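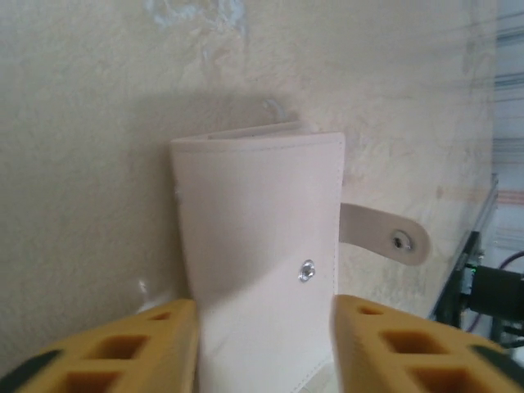 Tue 6 September

In at eight. Spent the whole day on the wallet again. We are trying to get enough examples of the pick, the lift and the hold before Gwilym comes back from Taltholm, and the number he left on the whiteboard is 600. I don't think we'll make it, but we are closer than I expected on Friday.

The wallet is the pale pink one with the snap. I ran it with the strap undone for most of the day. The last batch had it fastened every time, and when Gwilym tested what the model had learned, it did fine until he opened the snap, and then it went for the strap and dragged the whole thing sideways. So now I want plenty of examples with the strap sticking out, left and right both. With the strap to the right the fingers come in low on the two sides and the front panel stays tall between them. Those are the good ones. With the strap to the left I keep bumping it on the way in. I kept some of those and marked them as bumps.

Morning was slow. The log on Clalum stopped writing twice and I didn't notice the second time until I had done a long run of grasps, all lost. I have put a sticky note on the monitor that says CHECK THE LOG. Gwilym Hopkin would say that a script should do this and he is right, but the script isn't written and the sticky note is.

After lunch I slowed the approach down. My hands were getting quick and lazy and every pick was starting to look the same - straight in, close, up. I made myself start from a different spot each time, and I turned the wallet a little between tries. It is dull work and I lose track of which angles I've used. Tomorrow I'll write a list first and follow it.

The squeeze is still a question. If I close hard the wallet creases low down, and if I close soft it slips on the lift. I don't know yet which one I should be teaching. I have been going for the softest grip that holds, but that means more drops, and each drop is a decision about whether to keep the episode. My rule today was to keep a drop if I picked it up again in the same run, and throw it out otherwise. I need to ask if that matches what was done for the Gwynne set, or the two won't mix.

Total on the drive at five was 1274 across all the objects. The plan says 3000 by December. The wallet is slow compared to the boxes, so I shouldn't use this week to guess at the rest.

Labels took another hour. I split them into reach, grasp, lift, hold and release. The point where reach turns into grasp is still a matter of taste. I called it at first touch on either finger. For 2 episodes I couldn't tell from the wrist view when that was, so I left them unlabeled and put them in the folder for Gwilym.

Copied everything over to Tridum before I left. It was still going when I shut the door. Shoulder sore from the controller, the right one again. I'll raise the chair in the morning.

For tomorrow: angle list, strap to the left, ask about the drops, then the cloth pouch if there's time.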